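3. The place setting as a unit of household work
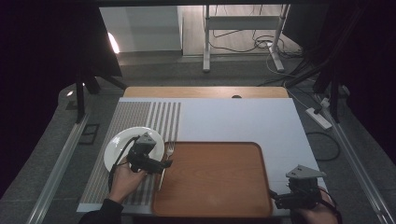

3.1 Why we begin with the table

Figure 1. A setting from the part of the study on shared surfaces. A round white plate stands on a gray-and-white striped placemat, the fork is to the right of the plate, and a brown wooden tray takes the place next to it. The fork partly overlaps the left rim of the tray.

In the earlier literature on domestic order, the kitchen has received most of the attention, and the table has been treated mainly as the place where the work of the kitchen arrives. We think this view is too narrow. Laying a table is a small task, but it asks a person to make several decisions in a short time, and many of these decisions stay visible afterwards in the position of the objects. A cupboard hides its order behind a door. A table shows it to everyone who sits down.

The present section deals with settings for one person. We chose them for two reasons. First, they are the smallest arrangement which our participants still called "a laid table" and not only "a plate on the table". Second, they leave some free surface, so that a tray, a bread board or a newspaper may come into the arrangement and compete with it for space. The settings for two and four persons are discussed in Section 4, where the question of symmetry becomes more important.

3.2 The placemat as a border

Căpraru, in his notes to the Tirnlow household survey, proposed that a placemat has the same role as a fence around a garden: it says what belongs to one person and what does not. Our material supports this in general, but with one correction. The participants respected the border of the placemat very carefully for the plate and much less carefully for the cutlery. When the mat was narrow, the fork was often laid beside it or across its edge, and only a few participants came back to correct this.

The pattern of the cloth also had some influence. In Figure 1 the stripes of the placemat are vertical, and with mats of this type the participants tended to lay the fork parallel to the stripes. Several of them mentioned this in the interview without being asked. One woman said that a fork which does not follow the stripes "looks as if it fell there". With plain mats the angle of the fork was more free, and with checked mats we could not find a clear tendency. A possible explanation is that the stripe works as a ruler for the eye, but our data do not allow us to separate this from simple habit.

3.3 The side of the fork

In the etiquette books which we consulted, the fork stands on the left of the plate. In the settings made at home the rule was weaker than we had expected. When there was no knife, many participants placed the fork on the right, as in Figure 1, and they explained that this is the hand they eat with. It would be wrong to call these settings mistakes. They follow a different logic, in which the object waits for the hand that will take it.

We therefore coded the side of the fork in relation to the other cutlery present, and not as an independent value. For the direction of the fork no such problem appeared. The tines pointed away from the diner in almost all the settings, also in those of participants who told us that they had never thought about it.

3.4 The tray and the neighbouring space

The tray was the most difficult object for our coding. In the Usta group it was understood as a part of the setting, because food is carried on it and stays on it during the meal. In the Iretov group it was understood as a tool of transport which should leave the table before the person sits down. The same tray in the same position could therefore be "finished" for one household and "not yet cleared" for another. During the pilot phase in June, three of our coders did not agree on this point, and we had to write the instruction again.

The final instruction uses the idea of contact. If the tray touches or overlaps an object of the setting, it is coded as neighbouring. If there is a free strip of table or cloth between them, it is coded as separate. Figure 1 is a case of the first type - the fork lies partly over the rim of the tray, so that the two objects share a border. We met this situation often when the tray was large in comparison with the free surface. The participants first gave the plate a comfortable place and then divided what remained between the fork and the tray, and the fork, being thin, was asked to give way.

A raised rim made the conflict easier to notice. On a flat board a fork may rest without any change in its height, while on a rim one part of it is lifted, and this was for many people a sign that something should be moved. In the interviews they used words such as "leaning" and "not settled". The colour was mentioned less often, although a dark tray near a white plate was described by some participants as heavy, and they preferred to keep it at a greater distance.

3.5 Comparison with the written inventory

The whole collection contains more than 2,000 settings, of which 500 were also described in writing by the person who made them. In the written descriptions the plate nearly always comes first, then the cutlery, then the cloth, and the tray is frequently missing, even where it occupies a good part of the table. This agrees with the observation of Mihăilă that people list what they eat from and forget what they carry with. For this reason the analysis in the next section is based on the position of the objects, and the written descriptions are used only to clarify the intention of the participant where the position alone can be read in two ways.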